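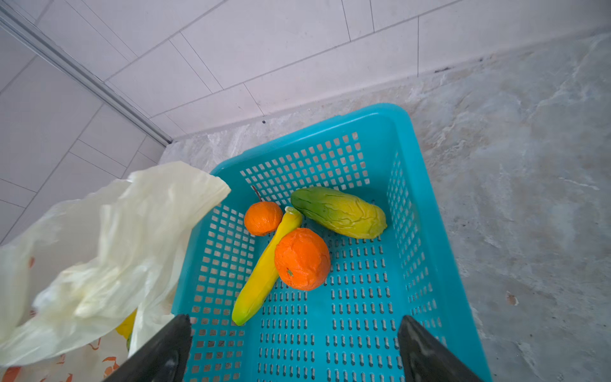

August 22, 2019

The robotics club at Trestville meets on the ground floor of the old Collberg building, and twice a year it opens the doors to anyone who wants to look. I drove over from Surkport, 40 minutes with the roadworks, and signed in at a folding table.

This year's student project is fruit sorting. The members are teaching an arm to pick artificial fruit out of a plastic basket and put each piece where it belongs. The arm is called Owen. It has two black fingers and a small camera near the wrist, and the basket sits on the floor below it.

Ivone Brito, who runs the club, took our group through a practice round. According to her, the banana is the hard one. The oranges can be gripped from nearly any side, but a banana has to be taken across the middle, and the arm has to turn first. The papaya gives trouble when it lies close against the rim – the fingers need space on both sides.

The students work in teams of 4. One drives the arm by hand, one watches the camera picture, and the others write down what happened and set up the fruit again. Each team has to record 100 picks before it may change any of the code. A boy on the second team told me this was the dull part, and that he had learned the most from it.

Visitors got a turn at the controls. I missed the large orange twice, then got it.

The club competes in December. Parking is behind the building, and the side door sticks.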